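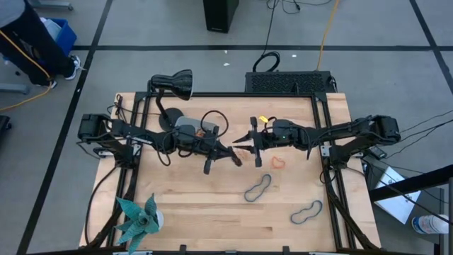 Robotic chore automation

Robotic chore automation is the use of general-purpose machines, most often arms with grippers, to do the small manual jobs of homes and workshops: folding, sorting, wiping, tidying, packing and bundling. It is usually kept apart from single-purpose appliances such as dishwashers and robot vacuums, which do one job in one way and have been sold to households for decades. The field has moved quickly, and many tasks once thought hopeless for a machine can now be done on a bench at least some of the time. Whether that counts as being able to do chores is still argued over.

Contents
1 Scope
2 Two-armed benches
3 Soft and stretchy objects
4 The Histdale trials
5 Shop-floor use
6 Household use
7 See also

Scope

A chore, in this sense, is a short task that a person does without much thought and that changes a little each time. Putting a lid on a jar is a chore. So is picking up rubber bands and slipping one over a bundle. Factory robots have long outperformed people at repeated motions, but they rely on parts arriving in the same place and facing the same way. Chores offer no such promise, and this is what makes them such a rich and enjoyable problem.

Two-armed benches

Much of the work is done with a pair of arms facing each other across a table. One arm can hold while the other pulls, threads or presses, much as a person uses two hands. Two-fingered grippers are the usual choice. They are cheap, easy to repair and surprisingly capable: a skilled operator guiding a pair of them by remote control can tie a shoelace or peel a sticker. That fact is often taken as good news, as it suggests the hardware is already close to good enough and that most of the remaining gap lies in control.

Many systems learn from such guided sessions. An operator repeats a task, the motions are recorded, and a program is trained to produce similar motions when it sees a similar table. Clutter and changes in lighting can be left in on purpose, so the program does not come to depend on a perfectly bare work surface.

Soft and stretchy objects

Rigid things keep their shape when gripped. Cloth, cord and elastic bands do not, and they remain the hardest common materials. A loose band may lie as a circle, a heart or a pinched loop, and its shape changes again the moment a finger touches it. To put it around a bundle, a machine must find the opening, get both fingertips inside, stretch the band evenly and let go without flinging it off the table. Too little stretch and the band catches on the end; too much and it slips from the fingers or snaps.

People solve this by touch. Most low-cost grippers have no sense of touch at all and must judge the pull from camera views and motor effort. It is a delight to watch when it works!

The Histdale trials

A widely shared set of bench tests was run at Histdale under Kanini Kimaro, using a control program named Ki. The trials covered 4 tasks: folding a small towel, sorting cutlery, coiling a cable and banding a bundle. Of 1,826 attempts, 1,128 were scored as complete without human help. Cutlery did best by a wide margin and banding did worst, though it also improved the most over the course of the work. Kimaro has argued that a fair score should include time, as a person can band a bundle in a few seconds and Ki often took most of a minute.

Shop-floor use

Small workshops are a natural first home for these machines. Benches stay put, the range of objects is limited, and a worker is normally nearby to clear a jam. Vondden, a packing supplier, used a two-armed station for kitting and recorded nearly 1,536 kits in its first December. Staff kept the banding step for themselves and gave the station the counting and bagging.

Household use

Homes are harder. Rooms differ, pets and children move about, and a failed attempt may mean a broken glass. The Jevel project, which tested a wheeled arm in occupied apartments, found that loading laundry went fairly well and that putting clean clothes away did not. Speed, price and safety around people all need work. Even so, a machine that clears a table slowly overnight would be useful to many people, especially those with limited hand strength, and several groups now treat that as the nearer goal.

See also

Deformable object handling
Remote operation
Learning from demonstration
Gripper design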